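27 Feb 2022, visit to Tandden, with Cillian Ó Gríofa

We went to see what a packing cell would cost us before the July budget. 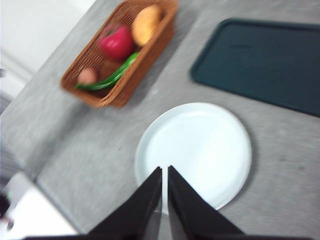 Our own limit is one bench and 2 arms. Sawsan Bataineh quoted for that, with fingers priced separately. A basket with a tomato and a long green chilli in it is close to our mixed orders, so I asked about soft items. Spare fingers come in packs of 6.

Delivery is extra - more than 100 miles counts as long distance.

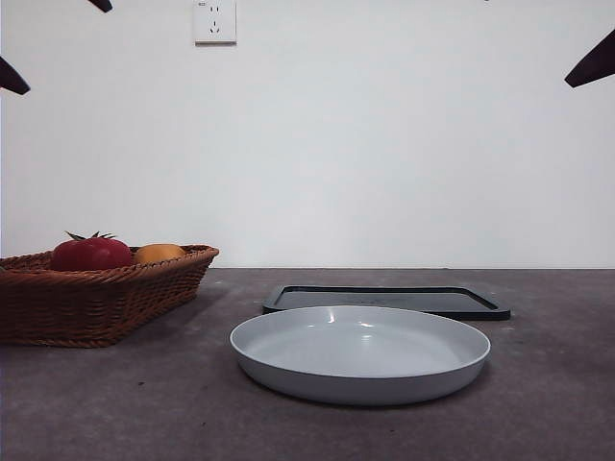
Servicing is yearly. Ornetti quoted less but leave out training. 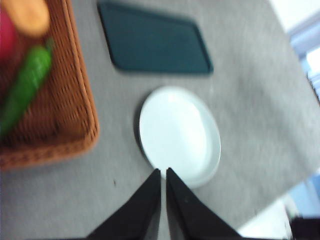 *Basket, tray and dish on the bench at Tandden.*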